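Budget for a second arm bench - what am I forgetting?
Board: Buying and planning

feltside_lab
Need to put numbers in before December. We want a second bench, tabletop arm, household stuff - cups, mug tree, dish rack, that sort of thing. Arm itself is quoted, fine. It's the bits round it I always get wrong. Mug job, for scale:
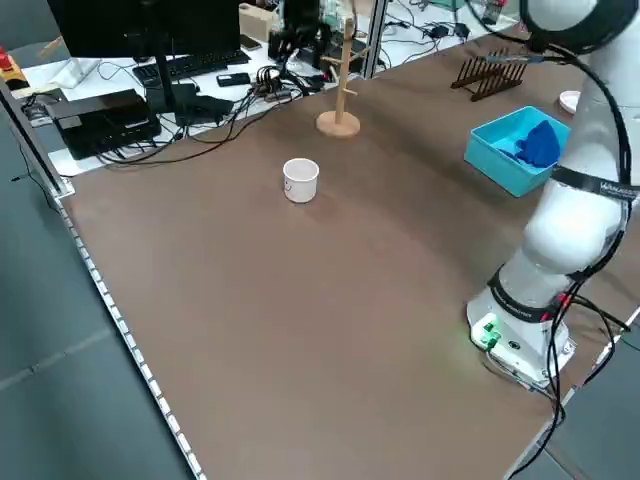 Tretmont: Cables. Whatever you've put down for cables, double it. And spares for the connectors.

feltside_lab
Got 200 down for cables and plugs. Too low?

Tretmont
For one bench, yes. We went through 369 in the first few months, mostly extensions and power adapters.

laitinen_k
Disagree. 369 is what you spend if you buy in a panic. Measure the runs first, order once. 200 is fine.

Tretmont
Measure all you like, then someone moves the desk.

Evangelia Drakos
Has anyone asked about fingers? Gripper fingers wear and the lead time is horrible. Flirngate want 489 for a spare set with mounting plates, 40 on top for delivery. I'd put that in before any more cable.

feltside_lab
Hadn't got fingers in at all, thanks. Is 489 per gripper or for the pair of benches??

Evangelia Drakos
Per gripper. Sorry.

laitinen_k
Print your own. Plates and cups don't need the fancy ones.

feltside_lab
Tried printed, didn't get on with them - might be our printer tbh. The other job is table setting, plate and a vase of roses, and I want the same fingers for both so we're not swaping all day.
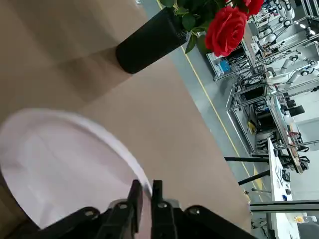

So one spare set per bench, 489 plus the 40, and I'll bump cables up to 369 and see if anyone shouts. Crockery can come out of petty cash. Still no idea what to put for the table and framing - new, or second hand?

Tretmont
Second hand framing, new table. Check the legs before you pay.

laitinen_k
New for both. Used framing never comes with the right brakets.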